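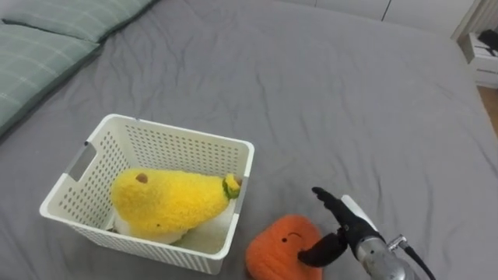 Pre-Session Inspection Checklist, Soft-Object Tidying Study
Gerkent Manipulation Group, Portela site
Form revision 7
Date of inspection: Friday, May 24, 2024
Inspector: Cremilda Macedo
Method owner: Glória Peixoto
Policy under test: Ukis, grasp-retry variant

Scope

This form covers the bedroom cell only. It is completed before the first scored trial and again after any change to hardware, bedding or object set. Items are marked OK, OK WITH COMMENT, or HOLD. One HOLD in Section A or B stops the session. A HOLD in Section C or D stops scoring, but unscored practice trials may continue with the method owner's agreement.

Section A. Emergency stop and work area

A1. Wired emergency stop pressed, arm power confirmed off, reset required before motion. OK

A2. Wireless emergency stop pressed from the doorway and from the far side of the bed. OK WITH COMMENT
Comment: Works from both positions. The battery indicator dropped one step since the last check. Replace before the next session.

A3. Floor clear along the operator's path from the stop station to the door. OK

A4. Second person present for all powered motion. OK

A5. Speed limit set to 300 mm/s at the wrist for all motion over the mattress. OK WITH COMMENT
Comment: The limit was found at the bench value and corrected. The bench profile loads by default after a controller restart. G.P. to change the default or add a prompt. Until then, read the value on the pendant after every restart and initial the log.

A6. No person reaches onto the bed while the arm is enabled. Objects are reset with the arm parked and disabled. OK

Section B. Arm, wrist and hand

B1. Wrist fasteners checked against witness marks. OK

B2. Hand cable seated at the wrist connector, no strain at full wrist rotation. OK WITH COMMENT
Comment: Full rotation in both directions done by hand guiding. The slack is acceptable, but the loop comes close to the bedding in the lowest approach pose. Minimum approach height in the planner raised to suit. Repeat this check if the mattress is changed.

B3. Finger pads free of tears, lint and adhesive. OK WITH COMMENT
Comment: Lint removed from two fingers. Fiber from the plush objects builds up faster than on the bench objects and lowers friction in a way the policy cannot sense. Clean at the start of each block and record the time.

B4. Finger force limit verified with the spring gauge, 3 readings. OK

B5. Hand opens fully on loss of command signal. HOLD, cleared
Comment: First test failed. The hand kept its last grip instead of opening. Cause was a hold-on-timeout flag left set after the January drop tests. Flag cleared, test repeated 3 times, opened each time. The flag is now listed in the startup printout.

Section C. Objects and basket

C1. Object set matches the study sheet. OK

C2. Basket placed by the inspector, open side up, nothing underneath. OK

C3. Rim and handle slots free of cracks and sharp molding edges. OK

C4. Objects free of loose thread or detached parts. OK WITH COMMENT
Comment: One loose thread trimmed. Inspect again at the end of the session.

C5. Bedding pulled flat to the method standard. OK WITH COMMENT
Comment: The standard says "flat" and gives no limit. Folds remain in any fitted sheet after the arm has worked over it. I passed the bed on the basis that no fold could hide the edge of an object. Suggest that wording for the next revision.

Section D. Trial conduct and scoring
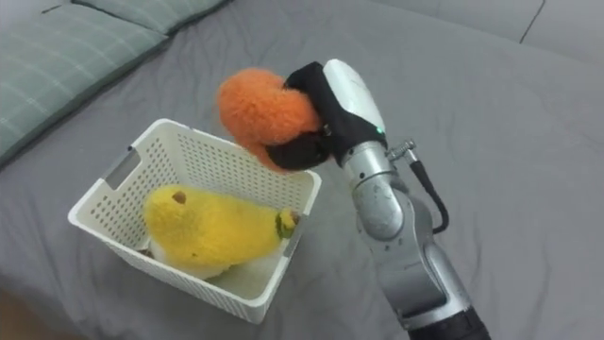
D1. Release rule understood by operator and scorer. OK WITH COMMENT
Comment: The release rule is the part of the method most likely to produce disagreement between scorers. The present text reads "release when the object is over the basket." A soft object complicates this, as the point gripped and the bulk of the object can be some distance apart. The orange plush is gripped from its right side over the right back corner of the basket, with a lobe hanging below the fingers. By the current text one scorer could accept a release there and another could refuse it. Proposed text: the lowest hanging part of the object must be inside the rim on all sides before the fingers open. G.P. agrees in principle and wants to check the effect on earlier scores first.

D2. Contact with the basket defined and logged. OK
Comment: Brushing the rim with the object is allowed. Moving the basket is a fault. Pressing down on an object already inside is logged separately and does not end the trial.

D3. Retry count set. OK
Comment: Limit is 2 retries per object. A retry begins when the fingers close and reopen without a lift. An approach that is abandoned before closing is not a retry.

D4. Operator intervention marked in the log with time and reason. OK

D5. Scorer seated so that the rim is visible through the whole placement. OK WITH COMMENT
Comment: The forearm can block the view of the near corner. Chair moved toward the head of the bed and floor taped at the new position. Do not score from the head view alone.

Method owner's comments (G. Peixoto)

On B5: the fault did not affect stored results. The startup files for the scored blocks show the flag off. I have attached the file list to the session record.

On C5: accepted. The Galtholm cell uses a tighter cover with almost no folds, and its numbers should not be pooled with ours until both cells use the same wording.

On D1: the retry variant was written to improve the first grasp. Its effect on placement is a side result and has not been tested on its own. Please do not describe it as a placement improvement in the weekly summary. If the new release text is adopted, every block scored under the old text must carry the form revision number next to the result.

Open actions

Replace wireless stop battery. Macedo. Before next session.
Change default speed profile or add prompt on restart. Peixoto. Before next session.
Add finger cleaning time to the block log. Macedo. Done.
Rewrite C5 wording. Macedo. Next revision.
Rescore disputed releases under proposed D1 text. Peixoto, with a second scorer from Galtholm. Open.

Result: cell released for scored trials with comments. Restriction: wrist speed value to be read and initialed after every controller restart.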